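Fiken demonstration FAQ

How is a stacking task demonstrated?
By hand. Grip the cone on both sides and keep both hands in view.

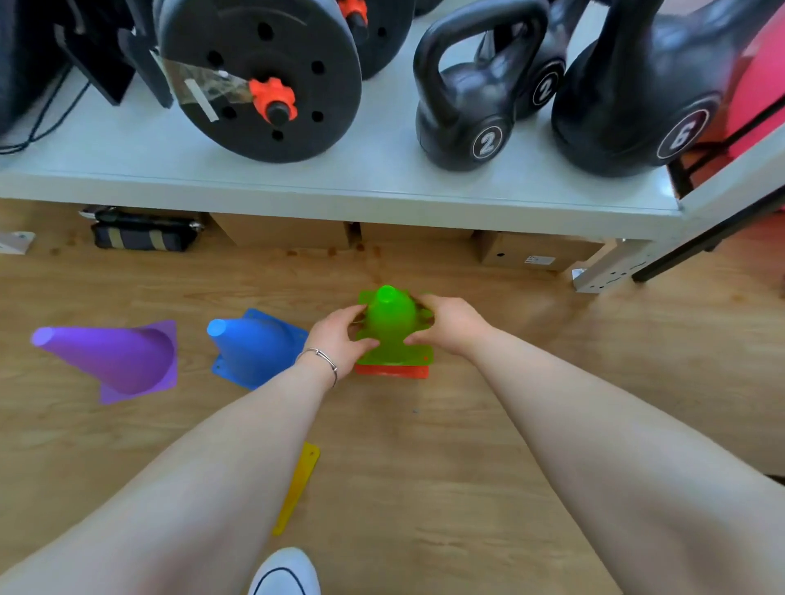
How long is a demonstration?
Up to 65 seconds. Longer takes are split before training.

Does cone color matter?
No – only the stacking order is labeled. 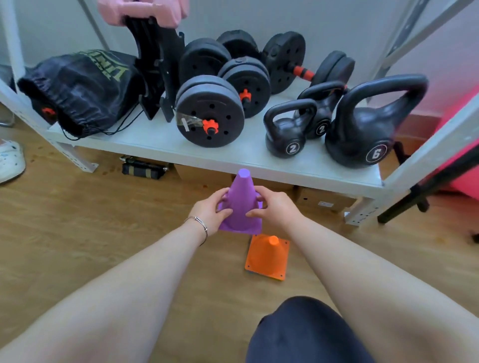

Burnwood, September
Remote control sessions now use the same task list. Hold the cone upright before lowering it. 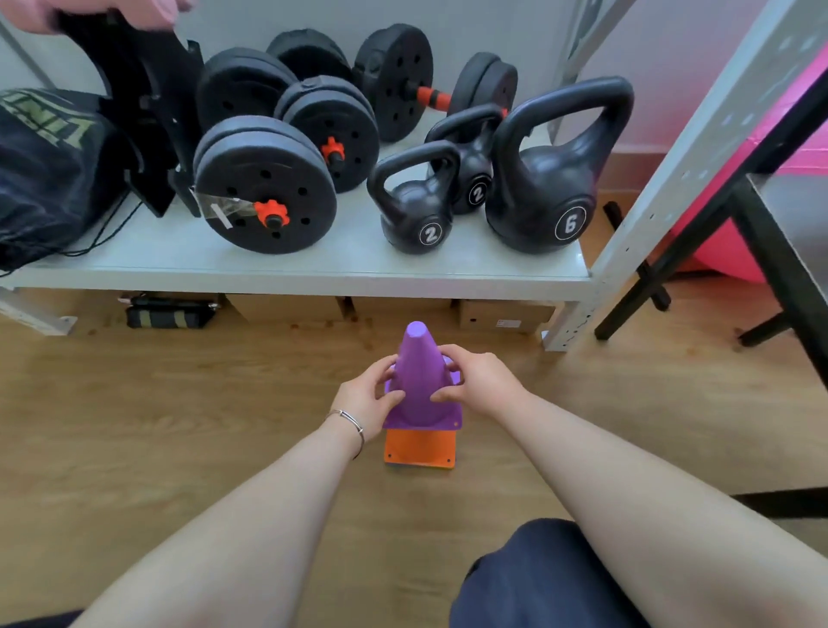 Release it with both hands, then pause for 2 seconds.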